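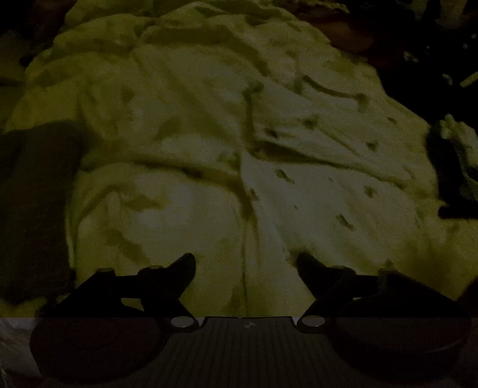
Collecting cloth-grasping episodes with the hand-held gripper

Harish Kamath, Rusus handling group. Revised September 2025.

These steps cover the bedding set only. Rigid objects are in the Skarnthorpe notes.

Before you start

Charge the gripper and wipe the lens. Run the Rollus sync check and wait for the green line. If the clock offset is over 3 milliseconds, restart the recorder and check again.

Set the exposure by hand and leave it alone for the whole session. Dim rooms are allowed, and the May set was short of them, but the fingertips must stay visible against the cloth.

Recording an episode

1. Drop the sheet or duvet from waist height. Do not smooth it.
2. Start recording with the jaws partly open and the gripper clear of the cloth.
3. Choose a ridge and approach with one fingertip on each side of it. Flat areas slip out of the pads.
4. Lower until the pads meet the fabric, then close slowly. Hold for 2 seconds.
5. Lift, move to the target, release and stop recording.

Keep missed grasps - tag them "miss" and carry on. Delete an episode only if tracking was lost.

How many

The target is 900 episodes, with no more than 300 from any one room. Change the cloth or the lamp between batches.

Upload

Copy the session folder to the Ramasamy drive without renaming it. The import script reads the room code from the folder name and skips anything it cannot match.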